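Can it do the dishes yet? (no)

2025-09-01

Third time this summer someone at dinner has asked me when they can buy a robot that does the kitchen. I keep giving a mumbly answer so I'm writing the long one down and will just send people the link from now on.

Short version: not this year. Probably not next. Some bits are closer than you'd think, though, and they're not the bits people ask about.

Background for anyone new – I spent most of August reading up on home manipulation stuff for work, and messing around in simulation in the evenings. A simulated kitchen, one arm, a bunch of small chores. Pick up the thing. Put the thing in the other thing. Wipe. My kitchen at home is a mess as a result, make of that what you will.

So. Dishes. Everyone says dishes. Dishes are awful. You have glass, steel, thin plastic lids, a fork stuck to a plate with dried egg. A person does maybe six different grips without noticing. And then the water, which hides everything and makes everything slide. Mwangi Kirui, who I used to share a desk with at Ditex, spent a year on a rack loading cell for canteens and his summary was "we got very good at one plate." Same plate, same rack, same spot. Switch to the slightly bigger plate and it all had to be set up again. That was a shop floor, with a fence and good lights and somebody paid to stand there.

Laundry is the second one people ask for. Folding has got a lot better, I'll give it that. But folding is the fun part of laundry. Getting the sock out of the back of the drum is the job.

What I've been stuck on is much dumber. Utensils. Picking up one flat thing off one flat counter.

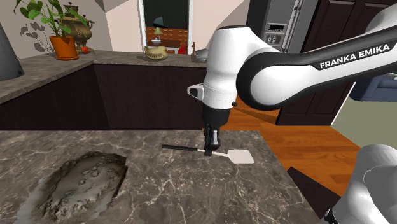
The spatula, my nemesis. Gripper right over the middle of it.

Look how low that thing lies. A cup gives you a side to grab. A spatula gives you a handle a finger thick and then the counter, immediately. Come down a bit too far and you press the fingers into the stone. Not far enough and you close on air, very politely, and lift nothing. Then there's where you grab it. Middle is nice for lifting, but if you want to flip an egg afterwards you need the handle end, so now you have to put it down and pick it up again, or turn it somehow against the edge of the counter like I do without thinking. I tried doing it slowly with my own hand to see what I do. I roll it. With my thumb. Two flat fingers can't really do that.

My rough score after all those evenings: 43 tries with the grasp point picked by me, 17 where I'd call the spatula usable at the end. Lifted is not usable! Half the demo videos you see stop at lifted. Watch for the cut.

And simulation is the easy version, remember. Nothing is greasy. No kid walks through. The arm knows precisly where the counter is becuase the counter is a number in a file.

Romana Tóth read a draft of this and said I'm being too gloomy, and she has a point. She runs the packing line at Lamptey, and they've had arms doing the dull end of it for ages. Boxes in, boxes out. Nobody there misses it. Her view is that homes get robots when homes get a bit more like her line – bins in fixed places, stuff hung on hooks. Hang the spatula up and most of my problem is gone, she says. Which is true and also I found it a bit annoying.

Things I'd bet on, in order:

Floors. Done already, basically, apart from stairs and cables.
Fetching a known object from a known shelf. Close.
Wiping a clear counter. Close, and the word doing the work is clear.
Tidying a not clear counter. Years.
Cooking a meal start to finish in your kitchen with your bad pans. Ask me again when I'm old.

Going to try the handle end grasp next, with a wrist tilt. Will post numbers if they're any good, and probably if they aren't.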